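Prelberg library to extend evening hours from April

Prelberg Public Library will stay open later on two evenings a week starting in April, after the town council approved money for extra staff time. The building will close at 9 p.m. on those evenings instead of 6 p.m. Weekend hours stay the same.

The change follows a winter survey that drew 1000 replies from cardholders. Later hours were the most common request, ahead of more parking and a larger children's section. Many of the people who answered said they work until 5 p.m. or later and cannot reach the Drandine Street building before the doors are locked.

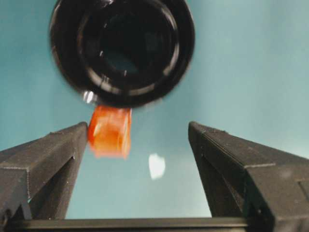

What will be open

The main reading room, the computers and the front desk will all be in use until closing. The children's section will shut at 7 p.m. Study rooms can be booked for up to 2 hours at a time, by phone or at the desk. A library card is needed to book, but not to sit and read.

Holds can be picked up at any time while the building is open. The book drop on the Ouali Avenue side will still take returns overnight.

Bus riders should check the timetable before they set out. Route 12 stops outside the library until 9:20 p.m., but the last Route 13 bus toward Brakisow leaves at 8:40 p.m. The town has asked for a later bus on that route and expects an answer before summer.

The council approved the money for one year. Library staff will keep a record of visits in the evening hours and report back next winter, when members will vote on whether to continue. The library has not stayed open past 6 p.m. since its old branch on the square was closed and the two collections were brought together.
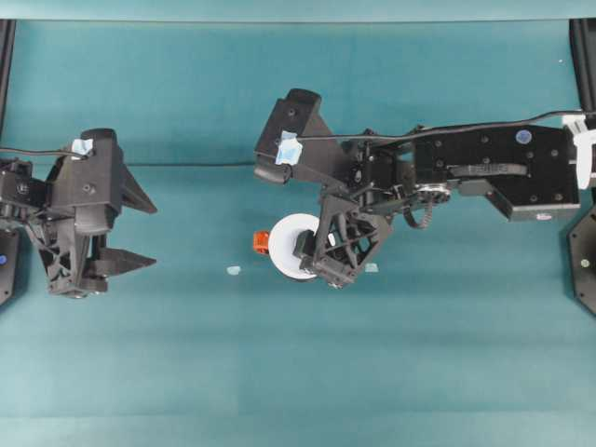

Radwa Ezzat

Two part-time desk jobs have been posted as a result of the change. Applications are being taken at the library and at town hall, and training for new staff will be held in the mornings before the building opens. Current staff were offered the evening shifts first.

Printed copies of the new hours are available at the front desk.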